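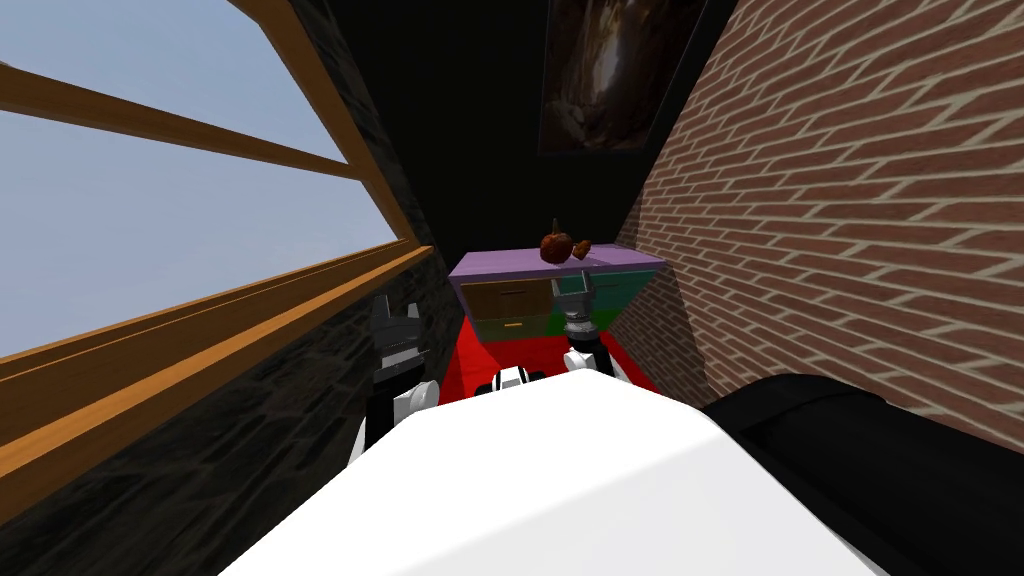

Vunska Sports Hall, basketball court and spectator side. Inspection before the friendly tournament, 14 December 2018. Inspector: Mandla Mthembu. On the window side we use the same rule in all our halls: a deep wooden sill under a big window is a place where people put bottles and bags, so it must be clear before teams come in. A dark stone wall below a window, with rough stones, needs padding if it is closer than two meters to the line.

1. Court floor - OK
Comment: Swept two times. One board near the Brennan bench makes noise but is not loose.

2. Baskets and backboards - OK, with remark
Comment: North rim was a little low, I corrected it. Please measure again on the morning of the first game.

3. Padding behind baskets - NOT OK
Comment: South pad has an open seam of the length of my hand. Tape is not enough. Cristian Ríos has ordered a new cover.

4. Spectator seats - OK
Comment: Permitted number is 228. The Flitside club asked for more chairs in the aisle - I said no.

5. Emergency exits - OK
Comment: Both doors open to outside without key. The equipment cart must not stand there.

6. First aid box - NOT OK
Comment: Cold packs are missing. The ones from Stellotitz can be used until new ones arrive.

7. Scoreboard cable - OK
Comment: Covered with mat.

Points 3 and 6 must be closed before any team trains.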